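**Damage-free hooks vs. just drilling the wall (renters, weigh in)**

**mossy_landing** — 18 Feb 2023

Moving into a one-bedroom next week and the lease has a whole paragraph about walls. No nails, no screws, "no alterations to painted surfaces." It's a 62-unit building and the walls look like they got the same flat white paint everywhere, probably one coat, probably in a hurry.

I've got a lot of stuff that wants to hang. Two coats, a mirror, a big calendar, my grandmother's ladle set (heavy!), plus the usual keys and dish towels. My plan was to buy a giant bag of stick-on hooks and go to town, but my sister swears they rip the paint off worse than any nail. Deposit is $300 and I'd like it back. What are you all doing?

**plainbagel**

Stick-on hooks all the way. I've lived in three rentals and never lost a cent over walls. Wipe the wall with rubbing alcohol first, let it dry, press hard, then leave it alone overnight before you hang anything. People skip the overnight part and then blame the hook.

The Jellska ones with the pull tab are my favorite. The little round ones from Funiter are cute but the glue goes gummy in a bathroom.

**Dwight_in_4C**

I'm going to be the grump here. Drill the hole. A small screw hole takes a dab of spackle and a minute with a damp finger, and I have never had a landlord notice one. What they DO notice is a patch of bare drywall paper the size of a playing card, and that's what I got from one of those "damage-free" strips at my last place. Cost me more than I want to type.

And the mirror should never go on a sticky hook. Please don't do the mirror.

**plainbagel**

> Drill the hole.

The lease says no screws, Dwight. It's in the first post.

**Dwight_in_4C**

Every lease says no screws. My lease says no candles too.

**soup_weather**

Both of you are right for different stuff, I think? I manage the front desk at a small building and go on the move-out walks with Souad Younis, who has done them forever. She'll let a few filled pinholes slide. She writes up torn paint every time, and she writes up bad spackle too (the shiny lump that somebody painted over with the wrong white — she can spot it from the doorway).

What she tells people is to warm the strip with a hair dryer and pull the tab straight down along the wall, slowly. Never toward you. If there's no tab, work dental floss behind it like you're sawing, then roll the leftover glue off with your thumb.

**mossy_landing**

Okay the floss thing is going in my notes. So what about flat paint? That's the part I'm nervous about. I rubbed a corner with my sleeve and got white dust on me.

**tahab**

Chalky paint is bad news for anything sticky. Taha here, painted apartments for a living for years. If it dusts off on your sleeve the strip is holding onto the dust. Do a test: one hook behind where a door opens, leave it a couple of weeks, take it off, look at the back. Clean back, you're good. White back, go with an over-the-door rack, a tension rod, or a freestanding coat tree. Cosness makes a decent one with a heavy base that won't tip when you load up one side.

Also, tile, glass and the side of the fridge don't care at all. Put the towels there.

**gingerbraid**

Seconding the coat tree. I went hook-crazy in my first place, had over 50 of them up (hats! I had a hat phase) and taking them down ate a whole evening. Most came off fine and 2 took paint with them, both right by the radiator. No idea if the heat did it but I'd skip that wall.

For the ladles, can you do a rail that sits on the counter? I'd trust that way before glue.

**Dwight_in_4C**

A screw would hold the ladles.

**plainbagel**

We know, Dwight.

**soup_weather**

Low hooks are good for more than coats, btw. Trash bags, for one.
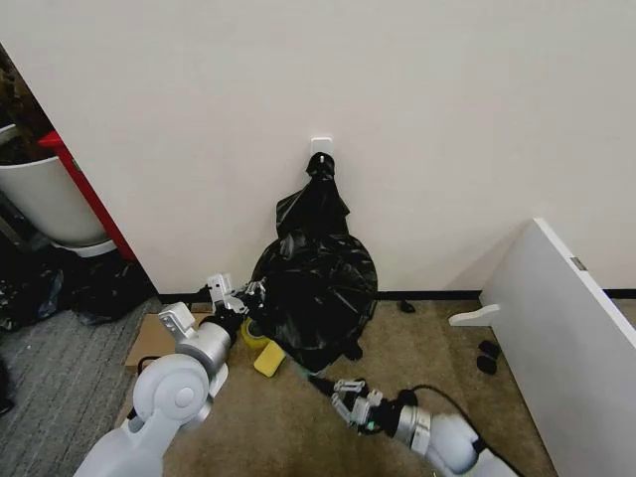
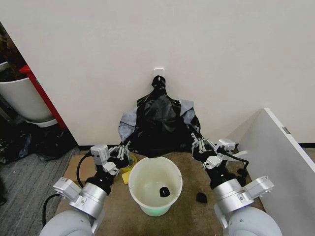
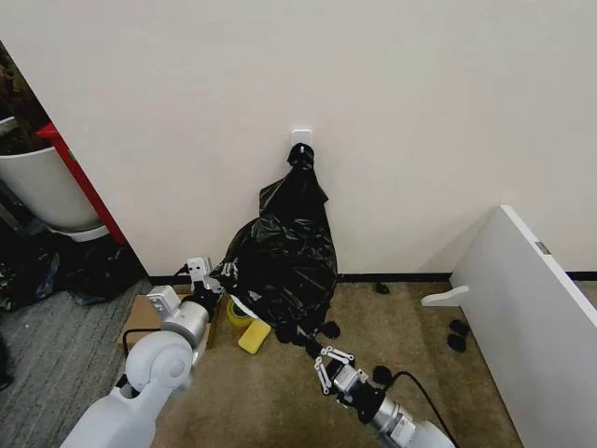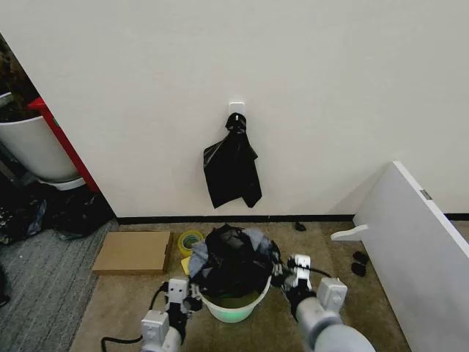
*Black trash bag, white wall, carpet. The hook shows in all four.*

**mossy_landing**

Oh I like that down low. Going to do Taha's door test the day I get the keys, and the mirror is leaning on the dresser until I hear otherwise. Dwight, I'm thinking about ONE screw for the ladles. Don't gloat.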